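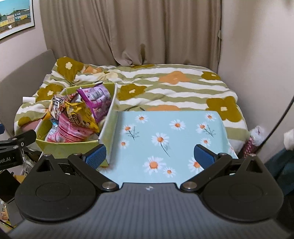
Greifer im Zimmerservice: Was bleibt für uns auf der Etage noch zu tun?

Gefragt von Stosura, Forum Hauswirtschaft und Beherbergung

Hallo in die Runde, ich lese hier schon lange mit und schreibe jetzt selbst mal, weil mich das Thema auch nach Feierabend nicht loslässt. Ich arbeite in einem Haus mit 24 Ferienwohnungen, wir sind ein kleines, eigentlich sehr eingespieltes Team auf der Etage. Seit ein paar Wochen machen wir zusammen mit der Firma Skeltis Aufnahmen für eine Aufräumhilfe. Man nimmt dabei einen Handgreifer und erledigt damit kleine Handgriffe, die man sonst nebenbei mit den Fingern macht: Snacktüten in den grünen Behälter sortieren, Sachen vom Bett nehmen, solche Dinge. Aus den Aufnahmen soll später ein Gerät lernen, das uns Arbeit abnimmt.

Erst fand ich das richtig spannend, das gebe ich gern zu! Nur merke ich, dass sich der Tag verändert. Für einen Behälter, den ich sonst im Vorbeigehen fülle, brauche ich mit dem Greifer ewig, und die Zimmer müssen ja trotzdem bis 15 Uhr fertig sein. Die Kolleginnen sind gespalten. Die einen freuen sich auf weniger Bücken, die anderen fragen sich, ob sie gerade ihre eigene Ablösung anlernen. Wie war das bei euch? Und wie habt ihr das mit der Zeit geregelt?

Danke euch schon mal fürs Lesen, ist doch länger geworden als geplant.

Antwort von Wusus

Liebe Stosura, ich kann dich so gut verstehen. Wir haben im letzten Jahr etwas ganz Ähnliches mitgemacht, in einem Gästehaus, und ich habe am Anfang auch schlecht geschlafen deswegen.

Das Wichtigste zuerst, nämlich die Zeit. Bei uns liefen die Aufnahmen anfangs einfach nebenher, und das ging gründlich schief. Alle waren gehetzt, die Bewegungen mit dem Greifer wurden schlampig, und die halbe Arbeit musste wiederholt werden. Dann haben wir uns mit der Hausleitung zusammengesetzt und ausgemacht, dass die Aufnahmen eigene Stunden bekommen, mit einem eigenen Zimmer, das an dem Tag nicht vermietet wird. Pro Durchgang höchstens 20 Minuten, danach Wechsel. Das merkt man vor allem in der Hand und im Unterarm, man hält so einen Greifer doch anders als einen Staubwedel (und ich habe kleine Hände, da ist das noch mal eine Sache für sich).

Zur Angst vor der Ablösung: Bei uns ist niemand gegangen, aber die Arbeit hat sich verschoben, und das sollte man nicht kleinreden. Das Gerät konnte am Ende Behälter auffüllen und leichte Sachen vom Boden aufheben. Mit Bettzeug kam es überhaupt nicht zurecht, so eine zerwühlte Decke sieht eben jedes Mal anders aus. Tüten, die schief ineinander stecken, waren lange auch ein Problem. Dafür haben wir jetzt mehr Kontrollgänge und müssen öfter eingreifen, wenn etwas hakt. Das ist körperlich leichter, im Kopf aber anstrengender, und eine Kollegin wollte das auf Dauer nicht und ist auf eigenen Wunsch in die Wäscherei gewechselt. Ihr geht es dort gut.

Lasst euch unbedingt schriftlich geben, was mit den Aufnahmen passiert. Bei uns stand am Ende drin, dass sie nicht dazu benutzt werden dürfen, das Tempo einzelner Leute zu vergleichen. Das hat sehr viel Ruhe ins Team gebracht. Und fragt nach, wer später die neuen Aufgaben bekommt und ob es dafür eine Schulung gibt, wir haben damals 2 Tage bekommen und hätten gut noch einen dritten gebrauchen können.

Drück dir die Daumen und schreib gern, wie es weitergeht!

Antwort von Delorme

Kommt ganz auf den Betrieb an. Bei uns hieß es auch, alles wird leichter, und dann waren es pro Schicht plötzlich mehr Zimmer. Betriebsrat fragen, falls ihr einen habt. Und die Greifer nach der Schicht abwischen, das vergisst bei uns ständig jemand.

Nachtrag von Stosura

Ihr Lieben, vielen Dank, vor allem für den Tipp mit dem eigenen Zimmer! Ich habe das gleich weitergegeben, und ab Juli sollen wir tatsächlich feste Aufnahmestunden bekommen, erst mal auf Probe. Wegen der schriftlichen Vereinbarung bin ich noch dran, da wird gerade hin und her telefoniert. Einen Betriebsrat haben wir leider nicht, dafür sind wir zu wenige und es hat sich bisher auch keiner darum gekümmert. Wusus, darf ich dich wegen der Schulung noch mal anschreiben? Mich würde interessieren, was ihr da an den beiden Tagen genau gemacht habt.

Antwort von Wusus

Natürlich, jederzeit! Ich suche dir heute Abend den Ablaufplan heraus, der muss noch irgendwo im Ordner liegen.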